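Trukine audio guestbook phone: our review after a summer wedding

We got married in August in a barn just outside Ukusden, and of all the bits and pieces we bought for the day, the one people keep asking me about is the telephone. So I promised I'd write it up properly, and I'm finally sitting down with a cup of tea to do it.

For anyone who hasn't come across one, an audio guestbook is an old-fashioned looking phone with a recorder inside. Your guests pick up the receiver, hear a greeting from the two of you, wait for the beep and leave a message. You end up with a folder of sound files that you can listen to for the rest of your lives (or for the whole of a long drive home, as we did, crying past three junctions and missing the one we wanted).

We bought ours outright from Dawber for £215. Most couples seem to hire, and we very nearly did too. Durard had quoted us a decent price for a weekend, but you had to post the phone back by a set time and then wait for them to send you the recordings, and I knew I'd be hopeless at getting to a post office straight after a wedding. We also had my sister-in-law's do coming up and a big anniversary party after that, so owning one started to look quite sensible. For comparison, we'd been quoted £1120 for a filmmaker to cover the ceremony and speeches, and once we'd decided we couldn't stretch to that, the phone felt like a treat we could allow ourselves.

What you get

The box has the phone, a charging lead, a memory card already fitted in the base, a little stand-up sign and a booklet. Ours is the cream one. It also comes in black and a rather lovely dark green which was out of stock when we ordered, and I'm still a tiny bit sore about that. The receiver has a good weight to it and the cord is properly curly! I'd half expected something that felt like a toy, and it doesn't at all. The sign is another matter. It's thin card with swirly lettering and it curled up within a day of coming out of the packet, so we printed our own and put it in a frame.

Setting up

I'm not a technical person and I managed it at the kitchen table in one evening, though I will say the booklet could do with another go. It tells you to hold down the button under the base to record your greeting, and there are two buttons under the base, and it doesn't say which. It's the one nearer the lead. The other one plays back the last message, and if you hold it long enough it deletes it, so do please be careful with that one and perhaps put a bit of tape over it on the day. We did.

The greeting can be up to 30 seconds long. We must have recorded ours a dozen times, because one of us kept getting the giggles, and in the end we kept a version with a giggle in it and I'm so glad. Leave a little pause before the beep, by the way. Our first attempt ran straight into it and our test messages all began halfway through a word.
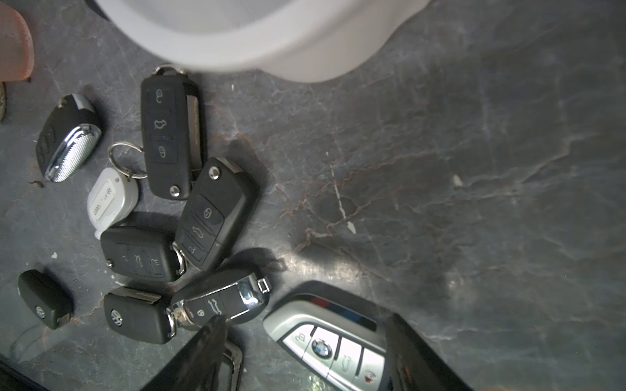 Car keys and fobs on the dark marble worktop.

On the day

We put the phone on a small table in the passage between the barn and the garden, with a chair next to it and a lamp for later on. If you take one thing from this review, let it be that you should think hard about where it goes. We'd first planned to have it beside the bar, and our band took one look and told us we'd hear nothing but drums. They were quite right. Even in the passage you can hear the disco thumping away behind the later messages, but every voice is clear enough to follow, and I've grown fond of the thumping.

The battery was the thing I'd worried about most, and I needn't have. We charged it overnight, unplugged it at eleven in the morning and it was still going when we packed up after midnight. The memory card is supposed to hold 1000 messages, and we came nowhere near filling it.

What did surprise me was how shy people were to begin with. For the first couple of hours hardly anyone touched it, I think because it looked like a decoration. Then our best man mentioned it in his speech and there was practically a queue. So ask somebody to announce it, and ask them to do it early, before everyone has had too much fizz (although the messages left after the fizz are some of our favourites, and at least two of them are mostly singing).

The recordings

Getting them off was easy. You take the card out, pop it into a computer and there they all are, one file for each message, in order. There's no app and no monthly charge, and I was very pleased about both. The files have long strings of numbers for names, so set aside a rainy afternoon to listen through and rename them, and make a second copy somewhere safe before you do anything else.

The sound is warm and a bit crackly, like a real phone call. Quiet speakers do get a little lost. My gran holds a telephone a good way from her face, as she always has, and we had to turn her right up to catch what she was saying. I'd have liked some way of raising the level beforehand, and there isn't one.

A few grumbles

The cradle is fussy. If the receiver isn't put back squarely the phone carries on recording, and we have one very long file that is mainly footsteps and a conversation about parking. I'd ask an usher to check on it now and again. The charging lead is also much too short to reach the floor from a table, which won't matter if you charge it beforehand. And I did write to Dawber about a replacement sign and got a kind reply, then a second curly sign.

Would I buy it again?

Yes, I would, and quite happily. If you only want it for one day and you're organised about parcels, do look at hiring, as you'll spend less. If you've a few weddings in the family, or friends you can share the cost with, I think buying makes good sense. Ours is already promised out for two more parties, and the green one is back in stock, which I'm trying very hard not to think about.

Four stars out of five, with the missing one for the booklet and the cradle.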